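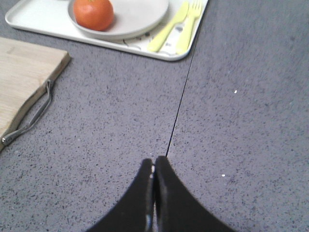 According to Hằng Quách, the fork belongs on the left of the plate no matter whose tray it is, and she would like the notes to say so. They don't, and the reason is under Layout.

Grellen Tray Settings

Notes and labels for single-person meal trays laid out on a kitchen counter. The collection has 163 settings, each with one tray, one plate and whatever goes with it.

What is on a tray

A plate, a knife and a fork are the usual set. Most trays also have a napkin or a paper liner. The food is kept simple – often one round fruit on the plate and nothing else. Cutlery is plastic in the Prekcombe part and metal in the Edwards part. Please don't mix the two when you add settings.

Layout

We record where things are, not where etiquette puts them. Knife and fork side by side to the right of the plate is a valid setting and gets the label "pair-right". A fork on the left and a knife on the right gets "split". Utensils may lie at an angle. If they rest on the napkin, add "on-liner".

Fruit

Use "round-orange" for any small orange or red fruit you can't name for sure. Earlier versions had separate labels for tangerine and tomato, and people disagreed too often. Those were merged in September.

Counter

Cutting boards and other things near the tray get the label "nearby" and are not part of the setting.

Files

settings.csv – one row per tray
labels.txt – the label list, 30 entries
drillari/ – the older list, kept for comparison

Known problems

6 rows have no napkin label at all. 2 rows list a spoon that should be a fork. Both will be fixed in the next version.

Corrections go to Hằng Quách, who goes through them on Thursday.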